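Brarker kitchen simulator, one year licence
Review by Satish Nishad

I work for Gounder, a small catering company. We run the kitchen on the ground floor of the Trengate building, where we prepare breakfast and lunch for the offices above. Since January we are preparing for a robot arm that should take over a part of the washing-up. Before the arm comes, my manager wanted us to try the work on the computer, and for this she bought Brarker, which is made by Bratemero. The licence was 333 pounds for one year. I am the person who had to learn it, so I write this review from the view of a kitchen worker and not of an engineer.

Installation was easy. The manual has 120 pages and the English is clear, but the chapter about moving the arm comes too late. I would advise to read this chapter first and leave the chapter about materials and lights for a rainy day. Our office computer is not new and the program was slow on it when I opened the largest kitchens. In the small ones it was fine.

You choose a kitchen from the library and put the arm in it. I did most of my learning in one of the home kitchens, with a single dark sink under the window and a dishwasher to the right of it. It does not look like ours, we have steel tables and no wooden cupboards, but the basic question is the same. Can the arm come to the sink, and from the sink to the machine, without hitting the tap or the counter? In the first week I hit the tap very many times. The program marks a collision in red and stops, and you can go back to the last good position with one key. I liked this key more than anything else in the program.

What I did not like is the water. There is a sink, but there is no real water in it, and no foam and no grease. A plate in Brarker is always easy to hold. In my work a plate is slippery and sometimes it has half a jacket potato on it. I wrote to the support with this question, and they answered politely the next day that it is planned for a later version. We shall see.

The second weak point is people. You can place a human figure in the kitchen, but it only stands. At half past one in our kitchen three of us are passing behind each other with hot trays, and this I could not test. For a company like ours it is the most important hour of the day.

Now I come to what has changed for us, even before the real arm is here. On a normal day we wash nearly 200 plates after lunch, and this was always the job which everybody took in turns. When the plan was announced, my colleagues were worried about their hours, and so was I. It helped that we could sit at the screen together and see how slow the arm is and what it needs. It needs that somebody scrapes the plates, sorts the cutlery and keeps the counter beside the sink free. So we already changed how we work. The trays now come back on the left side, the scraps go in the bin at the hatch, and nobody leaves a knife on the counter. My back is thankful for the new hatch, whatever the robot will do.

The worry is not gone. Our manager has promised the same hours until the end of the contract, and after this she could not say. A part of my week is now for planning and I had a small rise in my pay for it. My older colleague does not want to learn the program, and I understand her. I think a company that buys such a tool should also pay for the time of learning it. I did my first lessons on a Saturday at home and only later it was counted as work.

Would I recommend it? For planning where things should stand, yes. For knowing how many plates per hour you will get, no, please do not trust the numbers in the report, they were too good each time. If you have a very small kitchen, draw it on paper first. I give it three stars from five, and I would give the fourth one for water.

I still open the home kitchen when I want to try a new movement, as it loads fast and I know where the tap is. Our own kitchen I have built only by half. The hatch and the long table are missing, and I must measure them again after the new shelves are in.
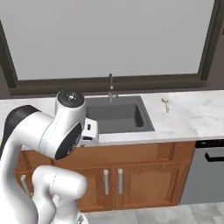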